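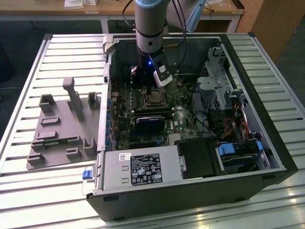

Notes from the Repair Table: Keeping the Old Desktop Going

With the mornings getting warmer and the windows at the Ballcombe Community Hall finally open again, it seems like a good moment to write the piece I have been promising since the fall, all about looking after an older desktop computer. We get more questions on this than on lamps and toasters put together, and a good many of them come from people who have been told (by a nephew, or a pop-up, or a store) that their machine is finished. Very often it has years left in it! It may only want a good cleaning, a bit more memory, and somebody to go through the list of programs that start up every time you press the button.

Let me begin with dust, which I know is not a glamorous subject. A desktop that lives on the floor, especially on carpet, and most especially in a house with a dog, will pull in an astonishing amount of fluff over a few years. The fluff settles on the fans and packs itself into the fins of the heat sink, the fans spin faster to make up for it, and before long the whole thing sounds like a hair dryer every time you open your email. The computer also slows itself down when it gets too hot, so people think it has grown old and tired when it is really just stuffy in there.

To clean it, shut the computer down properly, switch it off at the back, unplug it from the wall and carry it outside or into the garage if you can. You do not want to do this in the kitchen, as I learned in my own kitchen. Take off the side panel (usually two screws at the back, sometimes thumbscrews), touch a bare metal part of the case to get rid of any static, and use short bursts of canned air. Hold each fan still with a finger or a pencil while you blow it clean. Keep the can upright or it will spit freezing liquid. And please leave the household vacuum in the closet for this one, however tempting it looks. A soft, clean paintbrush is much kinder on the stubborn spots, and if you have an old one-inch brush that has never met any paint, it will do beautifully.

While the side is off, it is worth having a look at the memory slots. Lots of family desktops were sold with some of their slots empty, and filling one is among the easiest jobs there is. You do have to buy the right type, and the surest way is to write down what is printed on the label of the memory stick already in there and bring that with you when you shop. The little notch along the bottom edge only lines up one way. Open the clips, set the stick in straight and press firmly until they click. It takes more of a push than most people expect, and almost everyone stops too soon the first time. If the computer beeps at you and shows a black screen afterward, don't panic, just unplug it, take the stick out and seat it again.

The other change that makes people gasp a little is swapping an old spinning hard drive for a solid state one. One of our regulars brought in a tower last winter that took so long to start that she had gotten into the habit of switching it on and then going to make the bed. She now has to make the bed on its own merits. The drive itself is a small flat thing, and the fiddly part is copying everything over, so do make a backup first on an external drive and check that you can open a few of the photos on it before you go any further. I can't say that strongly enough. We can replace nearly any part of a computer, but we cannot replace the pictures from your sister's wedding.

Now, a word about thermal paste, which came up three times at the last session. This is the gray, toothpaste-like stuff between the processor and the cooler that sits on top of it, and over the years it can dry out. If you have already cleaned out the dust and the machine still runs hot, fresh paste may help. Wipe the old paste off with a coffee filter and a little high-strength rubbing alcohol, let it dry, and put a dab the size of a pea in the middle. You don't need to spread it, the cooler does that when you tighten it down. Go around the screws a little at a time, corner to opposite corner. If you've never taken a cooler off before, come and do it at the table with us the first time, as they can cling on quite hard and the socket underneath is not a place for yanking.

As for the software side, we'll save most of that for next month, because I have already gone on longer than I was supposed to. But do have a look at your startup programs, do clear off anything you don't recognize (after looking it up), and do take a minute to see whether your operating system is still getting security updates. If it isn't, there are free alternatives that run very nicely on older machines, and two or three people at our table love nothing better than helping you try one out from a thumb drive, with your own files left just as they are.

The next repair session is Thursday evening at the hall, on the Festmont Road side, and we start at 6:30. There are 10 bench spots for computers, so please put your name on the sheet by the door or call the hall office ahead of time. Bring the power cord, please! Bring your password too, on a slip of paper you'll take home again. You don't need to bring the monitor, we have plenty.

Canned air, memory label cards and a few donated screwdriver sets will be for sale at the front table, and the coffee is free, with cookies for as long as they last. If you have an old desktop you truly are done with, the drop-off cage behind the Lenihan Street library takes them all month, but wipe the drive first or ask us to do it for you.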